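Filent W2 Wrist Camera for Suturing Instruments
Bench notes and ordering

Sold by Plultanen
Price: 1299 USD, bracket included
Status: in stock, next batch November
Page updated 2024-09-14

Small color camera, clamps at the wrist of the instrument arm. Made for bench training and for labs comparing needle drivers. Not for clinical use. Repeat, not for clinical use.

Why we stock it: overhead scope is fine for finding the wound, poor for the last bit of the job. Where the jaws hold the needle, which tail is which, how close the second tool is. We wanted that up close on our own bench in Getalville so we ran the W2 against the older Hodoroagă wrist unit. Same pad, black interrupted stitches, two instruments.

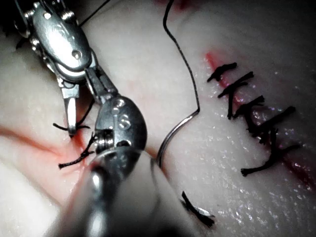
The Hodoroagă unit is lighter and the clamp is nicer. Picture is softer near the tips though, and glare was a constant fight. With the W2 we turned the light ring down to the second notch and left it there. Wet pad still sparkles. You get used to it, mostly.

Fit
Takes 8 mm shafts. Smaller shafts need the sleeve, order it seperately (95 USD). Tighten by hand, then a quarter turn with the key. More than that marks the shaft, we did it, dont.

Focus
Fixed. Sharpest a bit past the tips, so the near part of your own tool goes blurry. Fine for needle placement. Bad for checking wear on the wrist joint, take the tool off and use a loupe.

Controller
Plugs straight into our C4 box, older boxes need the firmware from the downloads tab. Set the view rotation before you start sewing. Changing it midway confuses everybody's hands.
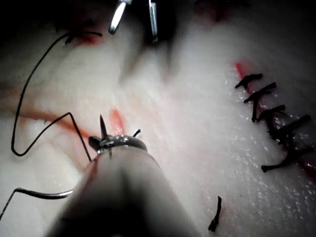
Thread is where the two cameras differed most. Fine black suture on a pale pad stays readable on the W2 even when it wanders off into a loop, on the Hodoroagă we kept losing it in the compression. Raise the bit rate and it gets better but the lag gets worse. Pick one.

Comparing needle drivers: keep the camera on the same arm for every driver or your clips wont line up. Keep old tails and offcuts away from the next stitch too, a short scrap looks a lot like a live end on a small monitor.
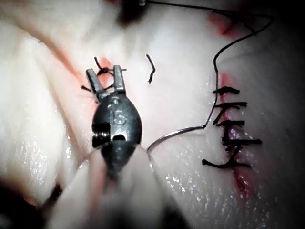
What's in the box
Camera head, bracket, hex key
Cable, 500 mm (short. measure first)
Lens cloth
Printed setup card, the card still shows the old clamp, ignore step 2

Options
Sleeve for smaller shafts, 95 USD
Camera plus C4 controller, 2290 USD

Returns
Unused units only. Email the order desk before sending anything back and put the serial number in the subject line.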